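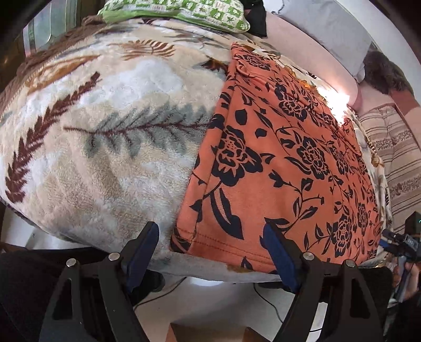 A signet ring is a finger ring with a flat or slightly domed face, called the bezel, that carries an engraved design. The design was originally cut in reverse so that it would read correctly when pressed into wax or clay. Initials, crests and animals are the usual subjects, and plant motifs are also common. Botanical patterns of the kind found on household textiles, such as long fern fronds on a plush blanket or black roses with curling vines on orange fabric, need to be simplified before they can be cut into so small a surface. Engravers normally keep the outline and a few main veins or petals and leave out the rest.

Construction
Most signet rings are cast or die-struck in one piece. The band, or shank, widens into shoulders that support the bezel. In cheaper rings the back of the bezel is hollowed out to save metal. A solid back weighs more and can be re-engraved if the first design wears down. Oval, round and cushion-shaped faces are the most common. Gold and silver are both used, and some rings are set with a flat stone such as carnelian or onyx, which is engraved in place of the metal.

Engraving
Seal engraving is cut deep and in reverse, for use with wax. Surface engraving is shallower, faces the wearer or the viewer, and is only decorative. Laser marking is quicker than either but usually leaves a thinner line, and it may fade sooner on a ring worn every day.

The engraver Latifa Erraji, who trained at the Purkance workshop in Vondport, cut her floral seals in 2 stages -- the outline first, then the inner detail. Her pupil Sherif Ragab later used the same method for stone.

Wear and sizing
Signet rings are traditionally worn on the little finger, though there is no fixed rule. A ring with a heavy bezel tends to turn on the finger if the fit is loose. Resizing is done at the back of the shank, away from the engraving. Rings with stone faces are usually protected from heat during this work.

See also
Intaglio
Sealing wax
Poesy ring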